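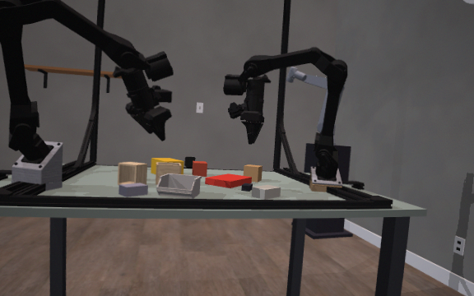

Small boxes and blocks on the table.

Zenness Fudge: Questions We Often Receive

How long does the fudge keep?
In a closed tin, in a cool cupboard, it keeps for two weeks. In the fridge it lasts longer, but the surface becomes a little dull. The taste stays the same.

Can I freeze it?
Yes. Wrap it in baking paper first, then in foil. Let it thaw overnight in the fridge and do not open the foil before morning — otherwise the pieces get sticky.

My fudge is grainy. What did I do wrong?
Most likely you stirred it while it was still very hot. Leave the pan alone for roughly 7 minutes after you take it off the heat, then beat it with a wooden spoon.

Which tin size does the recipe need?
The full recipe makes 530 g and fits a small square tin. In a large tin the pieces will be thin.
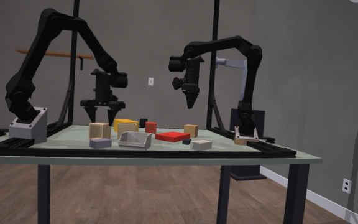

Odgate wrote to us that half the sugar can be brown, and that the fudge then sets softer and tastes more of caramel. We tried this and we agree. Please cook it a bit longer in this case.

Can I use peppermint oil in place of extract?
You can, but oil is much stronger. Begin with 2 drops and taste.

Do you post orders in summer?
No, we stop in June and begin again in September. The peppermint fudge returns in November.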